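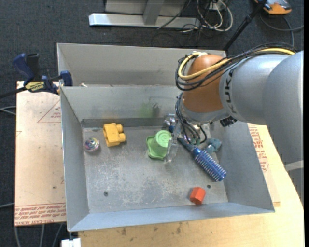 The picking cell at Pladau, front bin in use.

Progress report: Safe Practice for Shared Picking Cells
Prepared for the Hepburn fund, 27 May 2022

You asked last time for fewer adjectives and more rules. We now have rules. The draft code of practice stands at 69 clauses, down from a number we would prefer to leave in the previous report, and the Pladau lab has been working under it since April.

Work done. The code covers who may be near the arm, at what speed, and what has to be written down afterward. We tested it the dull way, by following it. The target was 1,000 logged picks under the full procedure; the log stands at 1,791. The overrun came from a disagreement about whether a dropped toy counts as a pick. (It does. Clause 31.)

What held up. The start-of-shift check takes less time than the complaints about it did. Everyone now signs the sheet, including the people who wrote it, who were the slowest to start. The reduced-speed rule for anyone reaching into a bin was the most resented clause in the draft and is now the one people quote at each other.

What did not. Our clause on cables said they should be "tidy," and we found that every person in the building considers their own cables tidy. The new wording separates cables on the arm, which must clear the joints through their whole travel, from cables on the floor, which must stay out of the walkway. The second half is still more of an ambition than a rule, as a visit will confirm.

Fixtures gave us a similar lesson. The draft required bins to be "permanently secured," which would have outlawed the bar clamp and most of the work. We now allow clamps, provided they are checked by hand at the start of each shift and after any contact between gripper and bin. The check goes in the log. "Looked fine" is no longer accepted as an entry.

Incidents. We recorded 2 stops that met the reporting threshold, both from the gripper touching a bin wall. No one was near the cell either time. Both reports were filed on the day, and one of them is even legible.

Outside review. Jarnilano has read the code and returned comments, mostly on the restart procedure, where we had managed to require a signature from someone standing inside the area they were certifying as clear. This has been fixed. Pladley has agreed to run the same procedure on its own cell, with its own staff and no help from us, so we will learn how much of the text only makes sense to its authors.

Spending is on plan. The one change is that money set aside for printed signs will go to training time, as the signs we already had were being used to write phone numbers on.

Next period: finish the restart section, collect the Pladley log, and cut the code to a length that can be read before lunch. We ask for no extra funds, only approval of the sign money.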